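4.2 Tabletop trials with the Edar upper-body platform

The second part of the evaluation concerned the Edar platform as supplied by Sultent under its standard hire agreement. The package under review comprises the robot, the control software and two days of on-site support. Installation at the Pirna laboratory was overseen by Aroha Hinds, and all settings were left at the supplier's defaults unless stated otherwise. The software version was fixed on 31/03/2020 and was not updated during the work reported here.

Tasks were chosen from ordinary household handling, following the scheme proposed by Jabłońska. The supplier's literature gives most attention to the lifting of single rigid objects from a bare surface. Prospective users in care and domestic settings are more likely to meet soft table coverings, small loose goods and storage furniture with moving parts. We therefore asked the operators to work on a cloth-covered table and to include a drawer unit in each session. Objects were not fixed down, and their positions were changed between runs.

The platform may be ordered with different end effectors on its left and right arms. This arrangement was retained for all sessions, as it allows both types to be judged under the same conditions (Figure 2). Operators were free to decide which side to use for a given object, and their choices were entered in the session log. 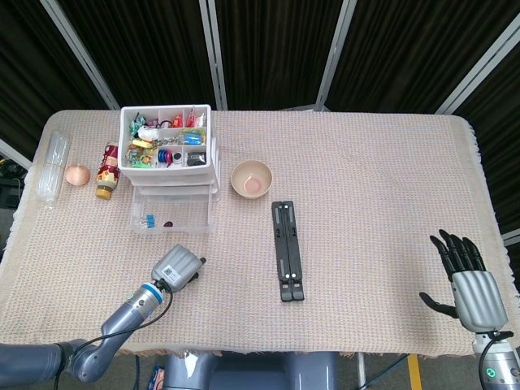 Figure 2. Tabletop task with the drawer of the organiser open; gripper on the left arm, humanoid hand on the right.

Drawer handling proved the more demanding part of the protocol. A light organiser tends to shift on fabric when its drawer is pulled, and the operators' manual offers no guidance on this point. We recommend that the supplier add a short section on light furniture and soft surfaces. Transparent parts also deserve separate treatment in the manual. Results for each end effector are reported in the next section, together with the operators' written comments on set-up and training.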